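Getting grit out of a printed mat without wrecking the flowers

Posted by Inese Strazds, July 10, 2019

Hi all! I have a pale printed mat in my work nook (pink washes, green leaves and pink-and-white flowers along the front) and it's gotten grubby. Dark specks all over, mostly in the middle, plus scuff marks that laugh at my dry cloth. There's grit down in the grooves of the aluminum rail too. The blue tile-pattern walls still look fine, so it's just the floor bugging me. What would you use that won't fade the print any more?
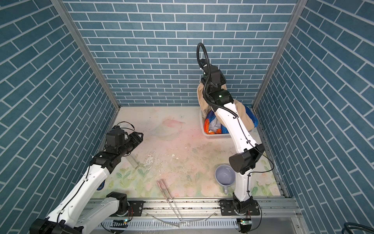
2 replies

Firouzeh Sadeghi
Vacuum first, with the soft brush, and do the rail before the mat or you'll be doing the mat twice (ask me how I know). A dry paintbrush gets into those slots really well. Then lukewarm water with one drop of dish soap, cloth wrung out hard, and dab at the scuffs. I'd try a back corner first and leave it 14 minutes. Pick up that little clear tube before you start! For stubborn scuffs I like a white eraser, very light pressure. My own mat is from Braditz and it's held up since October.

Houshang Jalali
just flip it over if the back is plain. or get a new one, mine was 7 bucks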